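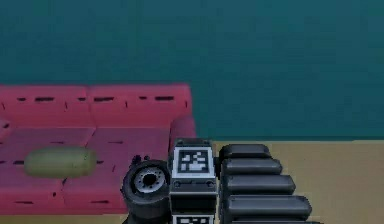 Tenden: a room-search method for simulated mobile manipulators

Tenden is the search component of the Sulemana household benchmark. It answers a question every home robot gets asked sooner or later: where did the thing go? You give it an object category and a furnished simulated room, and it decides which surface to look at next, and from which side.

Status: maintained
Current version: 2.5
Works with: Skevitside scene packs
Contact: Kofi Ansah (method), Custódio Caldeira (scenes and rendering)

What it does

Most search methods we tried were very good at looking at floors. Floors are large and flat and reward the diligent, and almost no one leaves their things there on purpose. Tenden keeps a list of surfaces instead: seats, tabletops, shelves. Each one carries a score for how likely it is to hold the target and how well it has been seen so far. A glance from across the room counts for a little. A look down from close by counts for a lot. The robot goes wherever the two scores disagree most.

The arm stays in the camera's view for some of these looks, so its own segments are masked out before scoring. Version 1 left out this step and spent a good part of March 2019 finding itself.

Glass furniture

Custódio built the Grendholm rooms with plain teal walls and a fondness for see-through furniture that the rest of us have learned to respect. A solid table hides what is under it. A glass one shows you the chair legs through the top, and the older depth filter took this to mean that the top had gone away. Anything lying on it was then filed as hovering.

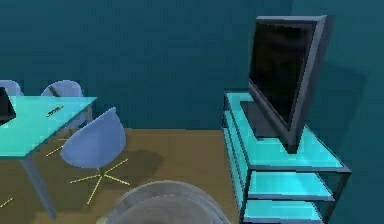
Surface fitting now starts from edges and leaves depth until later, so a glass tabletop is found by its outline and then treated as something objects can rest on. Stacked shelves get one entry per tier. Dark screens are marked as poor places to put a cup, and the planner leaves them alone.

Results

We ran 268 search episodes across the Grendholm rooms. Against the floor-first baseline, Tenden found more targets and drove less to do it. The gain was largest on sofas and smallest on low shelves, where the camera has to get close and the base would prefer not to. Small thin objects on glass remain hard. Kofi has a theory about this, and a branch, and the branch does not yet compile.

What you get

The search planner, with source
Surface lists for every Grendholm room
Episode logs and the scripts that score them
2 sample configurations, one cautious and one impatient

Known limits

Tenden assumes the furniture stays where it is. It does not open drawers or lift cushions. If the target is under something, it will report a thorough search and a missing object, much as the rest of the household would.

Page last revised Tuesday, May 21, 2019.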